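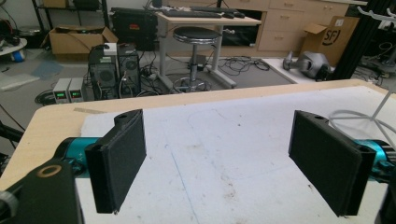 Grila Ridge Camp: your questions, my grumpy answers

Readers keep writing to me about the new glamping place above Emside. I paid for two nights in August and got no discount, so take this as one customer's view.

Is it really "off the grid"?
No. There's a power line running up the access road and an outlet next to every bed. The website says off the grid four times. I'd call it a campground with lamps.

How far is it from Illville?
The site says 20 minutes. That may be true at dawn with an empty road. It took me twice that on a Saturday, and the last stretch is gravel with nowhere to pass.

Are the tents worth the price?
Depends what you compare them with. The bed was good and the canvas kept the rain out. But you share a bathroom with five other tents, and for the same money you can get a room with its own shower at most of the inns in Emside.

What about the "1,000-step forest trail"?
It's a loop behind the parking lot. Pleasant enough, some nice ferns. I doubt anyone drives up a mountain for it. The better walk is the old Trnka path, which starts outside the gate and costs nothing.

Does the zipline live up to the ads?
The ads say 600 feet. I can't check that, but the ride was over before I'd finished being nervous. You pay extra for it, and the "all-access" wristband doesn't cover it. Read the small print on the booking page.

Is there an age limit?
You have to be 18 to book a tent. Kids can stay with an adult. The zipline goes by weight, so ask before you promise anything to a six-year-old.

Can I bring my own food?
Yes, but no stoves in the tents, and the shared grills were all taken by five o'clock. The cafe does a decent soup and a very small sandwich.

Is the sunset view as good as the photos?
From the deck, yes, I'll give them that. From my tent I had a view of the water tank. "Ridge view" on the booking form seems to mean the ridge is somewhere nearby.

Would you go back?
Midweek, off season, if they drop the price. Otherwise I'd stay down in Emside and drive up for the soup.

Last updated 14/04/2023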